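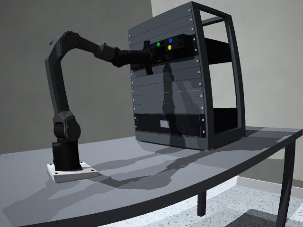 Student Project Report: Reading Habits of First-Year Students at Jimgate

Last updated: Oct 28, 2019

This report presents the findings of a survey carried out in September by Kilian Ortner and Daniyal Arain. Printed forms were handed out in the Wieser reading room, and 493 were returned complete.
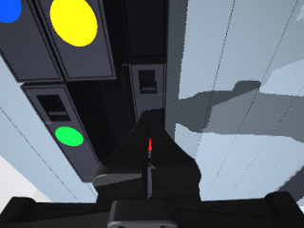
Department of Library and Information Studies

Most respondents borrowed novels — chiefly in the evening — and nine asked for longer opening hours. Course texts were mainly read on loan.

Contact | © Jimgate | Back to top

We use cookies to improve this site. Accept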